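About Zerkis

Zerkis makes software for managing mobile devices that belong to an organization and are used by many people. Our customers run handheld scanners, tablets and phones in warehouses, clinics, delivery depots and field service teams. The software enrolls each device, applies a policy to it, delivers the approved apps and reports back when something drifts from the policy.

We sell no hardware and no airtime. The product runs on the operating system as the manufacturer ships it, using the management functions the platform already exposes. We do not require unlocked bootloaders or modified system images, and we do not support them in production.

What we build

Segers is the management server. It holds the device inventory, the policy sets and the app catalog, and it can be installed on a customer's own machines or run by us. Policies are plain text files under version control. A change to a policy is a commit, and every device record shows which commit it is running. An administrator can roll a group of devices back to any earlier commit from the console or the command line.

Gornunine is the agent on the device. It checks in with Segers every 60 seconds on Wi-Fi and every 900 seconds on a cellular connection. Both intervals can be changed per group. When the device has no connection the agent keeps enforcing the last policy it received and queues its log entries, up to a limit set by the administrator. Queued entries are sent in order when the connection returns.

Private app distribution is part of both. A customer who writes an internal app can sign it, upload it to the Segers catalog and push it to a named group without placing it in a public store. Updates can be staged: first to a test group, then to one site, then to the rest. The agent verifies the signature before each install and refuses a package whose signing key does not match the one on record.

Where the company came from

The company started as a contract shop writing inventory apps for handheld scanners. Much of the work in those contracts went into delivery: getting a new build onto every unit, finding out which units had missed it, and dealing with carrier restrictions on tethering and background data that differed from one market to the next. We wrote a small update server to handle this and reused it from job to job. After several customers asked to license the server alone, we stopped taking app contracts and made it the product.

The first version of Segers supported one operating system and had no web console. The console, group policies and the separate agent came with the second version, which is the base of what we ship now.
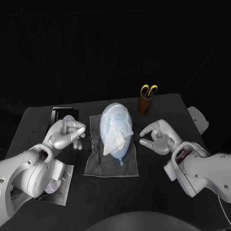 The third version replaced the original check-in protocol with one that sends only the difference between the device's state and the policy. On a typical check-in with no changes, the exchange is 590 bytes. The older protocol is still accepted by the server for devices that cannot be updated, and we will announce the end of that support one full release ahead.

How we are organized

Development, testing and support are in one office in Brirnemard. Support requests go to the people who maintain the component in question. There is no separate first tier reading from a script, so a report with logs attached will usually get a technical reply on the first response. Reports without logs will get a request for logs.

We keep a device lab for regression testing. Each release candidate of the agent is installed on every model in the supported list, at the oldest and newest operating system version we support for that model. A model leaves the list when its manufacturer stops issuing security patches for it. The current list is on the downloads page, with the date each model was last tested.

Releases come out twice a year, in January and July, with security fixes in between as needed. Release notes list every changed default. If a change needs action from an administrator, it is placed at the top of the notes and repeated in the console after the upgrade.

Licensing and data

Licenses are sold per enrolled device, per year. Installations of up to 500 devices use the standard license, and larger ones are quoted separately. The features are the same in both. A device that has been retired in the console stops counting toward the license on the same day.

Segers stores the device serial number, model, operating system version, installed app list, policy state and agent log. Location is off by default and has to be turned on per group. The agent does not read messages, call records, photos or the content of network traffic - there is no setting that turns this on. Customers who host Segers themselves send us nothing unless they choose to attach a log bundle to a support request. Bundles are deleted when the request is closed.

All records can be exported at any time in CSV or JSON. The export format is documented and has the same field names as the API.

Working with us

Open positions are listed on the jobs page. We hire for agent development, server development and testing. Applicants for the testing group should expect to work with physical devices, so these jobs are based in the office.

Sales questions, support requests and security reports each have their own form on the contact page. Security reports may be encrypted with the key published there - please include the agent version and the policy commit.

Page last updated 27 Mar 2022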